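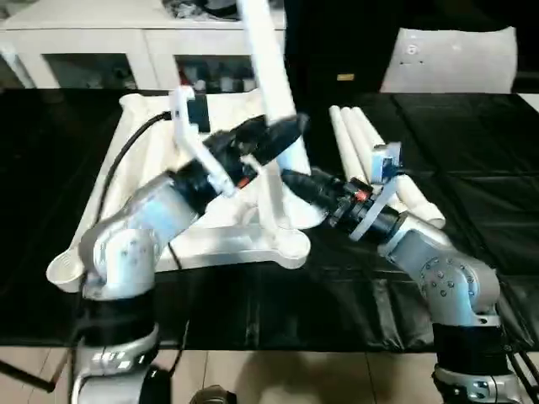
3. 調査対象と方法

3.1 対象とした製品群

本研究では、購入者が自宅で組み立てる家庭用品のうち、支柱を台座に固定して使うもの(スタンド照明、コートハンガー、室内物干しなど)の組立説明書を扱う。棚や机などの箱物家具については既に多くの報告があるが、支柱型の製品は部品数が少ないため組立が容易とみなされ、説明書の表現が検討されることはまれであった。しかし予備調査では、部品数の少ない製品ほど説明書を読まずに着手する購入者が多く、締め付け不足のまま使用を始める例が繰り返し報告された。

説明書は、通信販売業者Stivitzの取扱品に添付されていたものを中心に収集した。同社の取扱品のうち、支柱型に分類できる300点の説明書を対象とし、改訂前後の版が両方入手できた場合は新しい版のみを採用した。シリーズ製品Flunumについては、同一の本体に対して文章主体の版と図主体の版が並行して流通していた時期があり、両者を比較できることから、3.3節で別に取り上げる。

支柱の下端の接合方式は、差し込み式、ねじ式、および両者の併用に分けた。図2には、下端にねじ付きのカラーを備えた白い円筒形の支柱が写っている。分類の基準は締結に回転操作を要するか否かであり、部品の材質や外装の色は考慮しない。

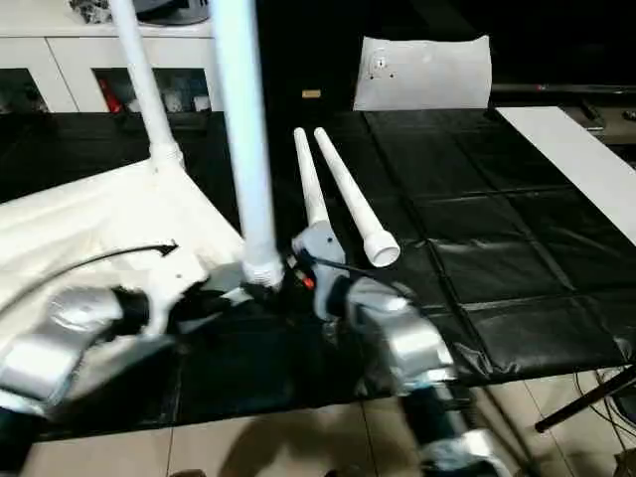
接合方式の判定は説明書の記載のみに基づいて行い、記載から判断できないものは「不明」とした。差し込んだ後に軽く回して固定する製品は、説明書によって「差し込む」とも「ねじ込む」とも書かれており、用語が統一されていない。本稿では、回転角が一周に満たない場合も回転操作を含むものとしてねじ式に入れた。

3.2 質問紙調査

購入者側の経験を把握するため、地方都市Hurkbyの世帯を対象に郵送による質問紙調査を行った。配布は4月に行い、1,137件の有効回答を得た。質問項目は、組立に着手する前に説明書を読んだか、途中で参照したか、参照した場合はどの工程であったか、使用開始後に締め直しを行ったか、の各点である。所要時間については記憶の誤差が大きいと考え、分単位の記入は求めず、「すぐに終わった」から「中断して後日に完了した」までの四段階で回答を求めた。

使用開始後に締め直しを行ったと答えたのは216件であった。このうち多くは、最初の組立の際に「止まるまで回した」と回答している。自由記述には、どこまで回せばよいのか分からなかった、傾きに気づいたのは数日後だった、という内容が目立つ。締め付けの終点を示す表現が説明書にあったかどうかを尋ねたところ、「覚えていない」が最も多く、説明書の実物を手元に残している世帯は少なかった。

回答者の年齢構成は同市の世帯主の構成に比べてやや高い側に偏っている。結果の解釈にあたってはこの点に注意を要する。集合住宅と戸建ての別による差は認められなかった。

3.3 説明書の表現の分析

説明書の文面は工程単位に分割し、各工程について動作を表す語、対象部品の呼称、終了条件の有無を記録した。終了条件とは「音がするまで」「すき間がなくなるまで」など、動作をやめる時点を購入者が自分で確認できる表現を指す。「しっかり」「確実に」のような程度の副詞は終了条件に含めない。

記録は二名の作業者が独立に行い、不一致が生じた工程は協議の上で確定した。不一致が集中したのは部品の呼称である。同じ部品が一つの説明書の中で「パイプ」「ポール」「支柱」と呼び分けられている例があり、同一の部品を指すのか別の部品を指すのかは、付図と照合しなければ決められなかった。翻訳を経た説明書ではこの傾向が強い。

Flunumの二つの版については、Hurkby市内の会場で約50名に組立を依頼し、手が止まった工程と説明書に戻った回数を記録した。参加者はいずれか一方の版のみを用い、もう一方の版の存在は作業終了後に知らせた。図主体の版では部品の向きを示す矢印と回転方向を示す矢印が同じ太さで描かれており、参加者からは両者を取り違えたとの申告があった。文章主体の版にこの種の申告はなかったが、台座を裏返す工程を読み飛ばす例が見られた。工程別の結果は4.2節で述べる。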